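Soft Fingers, Hard Fingers: My Summer Gripper Report
Thursday, August 21, 2025
By Trinh Khổng

So my project started in June with what I thought was an easy question: which fingertips should we put on the hand-held gripper? We had two sets. One was the Chiriac pads, the bendy fin-ray kind in very loud magenta, and the other was a pair of flat rubber-faced fingers from the old Trandix kit. I had 200 grabs planned, split evenly between them, with the same wide-angle camera on the tool both times.

I did the first batch in the Jananton room with foam blocks, and that was boring (sorry!) because both sets picked up every single block. My advisor said go find some real stuff. Fair enough. I moved to a big wooden table and started grabbing whatever people leave lying around on tables, mostly mugs and drink bottles.

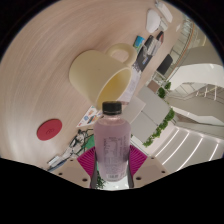
Bottles are where it got fun. The flat fingers only touch a round bottle along a thin line on each side, so if I came in even a little crooked it would spin or slide down. I dropped 13 that way. With the fin-ray pads I dropped two, and one of those was me sneezing. The ridges fold around the curve and you can feel it settle through the handle, which I really liked.

Mugs were messier. A mug on its side wants to roll, and the soft pads kept pushing it away before they closed. I ended up going for the handle, and there the flat fingers were better! They pinch something thin without twisting. I wish I'd written down the approach angle from the beginning, but I only thought of it at grab 64, so the angle chart in my appendix starts there.

The camera gave me grief too. Straight edges come out as curves near the border, and my first try at measuring finger opening from the video was off by 12 millimeters. Redoing the lens calibration with the Gastcombe script fixed most of it, though I still don't trust the numbers out at the sides.

For now I'm leaving the magenta pads on. Next I want to try one soft finger and one flat one together, if I can get the mounting holes to line up.

Recent reports
Line Following on a Shiny Floor
Two Controllers, One Very Slow Arm
Printing Gripper Fingers Overnight
Gastcombe Script: Setup Notes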